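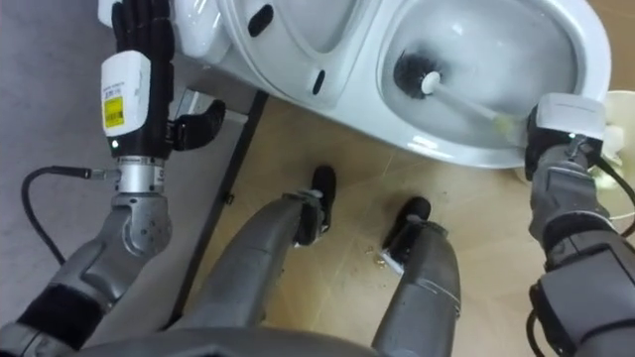 *Notes by your instructor, Service Robots in Shared Buildings, Sosov Technical College. Handout for unit 7, last edited 07/11/2022*

Okay, bathrooms! I've been promising you this unit since the first week, and I know half of you signed up hoping we'd spend our time on walking and grasping. We will get back to grasping. But if you want a robot to do paid work in a building where people live or go to school, sooner or later somebody will hand it a toilet brush, and then you need rules that everyone on the floor can follow without calling you.

What we use in this course is the Raju house code. It's a plain set of 14 rules written for the Raju residence halls, and I like it because it's short and because cleaning staff wrote the first draft. It isn't a law and it doesn't replace the safety standards we covered in unit two (please don't write on the exam that it does, I had a stack of those last year). Think of it as the layer that sits on top: the robot is already allowed in the building, so how should it behave once it's in there?

## Clean side, dirty side

The rule I'd tattoo on my arm is rule 3. Pick one hand as the dirty hand before the job starts and stick with it until the job is over. In the photo the right gripper has the brush, so the right is the dirty side. The left is the clean side, and under the code the clean side may touch lids, flush buttons and door handles. The dirty side may touch the brush and the brush holder. That's the whole list!

People always ask about swapping hands halfway, when the reach gets awkward. Don't. Move the feet or turn the torso. If you still can't get there, end the task, put the brush away, clean both hands and plan it again with the other side. It's slow, and your operators will grumble (mine did), but once both hands have held the brush you have no clean hand left, and the next thing that robot touches is a door that everybody uses.

## Cables and joints

Look at how much cable there is around the wrists and forearms on a machine like this one. Loops of black cable are fine over a workbench. Over a bowl I want you to ask two things: can a loop catch on the rim, and can it dip in when the arm goes to its lowest point? Run the full motion with the arm held 18 inches above the rim first and watch the cables the entire time, not the brush. If a loop swings below the gripper at any point, tie it back and run it again.

The code also says sleeves or wipeable covers on the dirty arm from the wrist to the elbow. Leave labels readable and don't cover indicator lights. I've seen a beautiful sleeve job that hid the one light the operator needed.

## Floor and feet

Legged robots put their feet exactly where splashes land, so:

- Sweep before you start. Crumbs and grit travel on soles.
- No standing with one foot across a floor seam or edge strip while the arm is under load.
- Trash containers, adapters and loose cords go out of the step area before power-on.
- Wipe the soles before the robot leaves the room. Both soles, please.

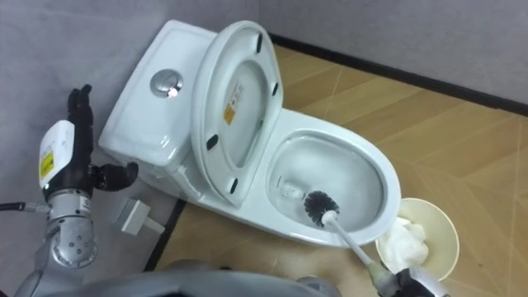
**Should the lid be up or down when the robot flushes?**

Down, every time. Under rule 8 the brush comes out first, then the clean hand lowers the lid, and only after that does the clean hand press the flush.

## Force limits, or how not to crack a bowl

Scrubbing is a contact task, and ceramic doesn't forgive you. Set the force limit on the brush side low and raise it in small steps on a practice bowl. Don't start from the number your group used for wiping tables! A long brush handle works like a lever, so a small error at the wrist turns into a big sweep at the bristles. Also set a limit sideways. Most students remember to cap the push and forget the twist.

For chemicals we stick to Tastex mild cleaner in the teaching lab. A person pours it, wearing gloves. The robot never handles an open bottle in this course, and I won't approve a project that asks for it.

## Who's watching

One operator, one stop button, and the operator's hand stays on it whenever the brush is moving. The operator doesn't take calls, doesn't type up notes and doesn't chat with me, even if I come over and start it (I do that, sorry). Anyone else in the room stands outside the reach of both arms.

Log every run in Clondex. I need the dirty side, the cleaner, the force limits and anything that stopped the run. A stop is a perfectly good result and you won't lose points for one. You'll lose points for a blank log.

## For next time

Read rules 9 through 14 and write a one-page procedure for cleaning the outside of the tank, including where the cloth goes afterward. We'll try the best ones in the lab in December. Bring closed-toe shoes, and if your group still has the spare brush holder, I want it back.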